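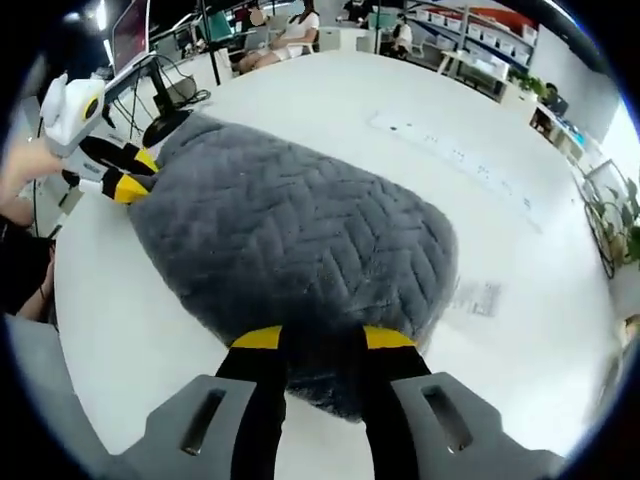

Grakberg Winter Warmth Fund: progress report to the Sernar Trust

Friday, May 29, 2026

The grant was paid in two parts and the second part has now been spent, apart from the sum held back for June. We have visited 70 households against a target of 250 for the full term. That is behind where we wanted to be. The main cause was the late start in Juhl, where the parish office was closed for repairs and we had no desk until the roof was signed off.

Draught-proofing has gone better than heating advice. Most people wanted the doors and windows done first, and fitting took less time per home than we had allowed. Blankets and other soft goods were given out at the same visits — this saved a second round of van hire.

Eight households in Diltira were referred on for damp. We can't pay for that work under the present terms and would like to talk about it before the next payment. 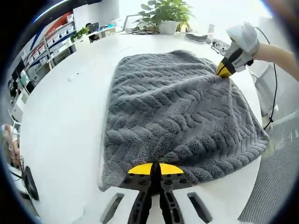 Elínborg Thygesen wrote to us that the evening visits suited her far better than the daytime ones, and that the leaflet on meter readings should be in larger print. We have reset the leaflet and ordered 1000 copies.

Still to do before the end of June:
Finish the outstanding visits in Juhl
Send the van hire invoices to your office
Agree dates for evening visits in Diltira

The spending table will follow separately once the last invoices are in.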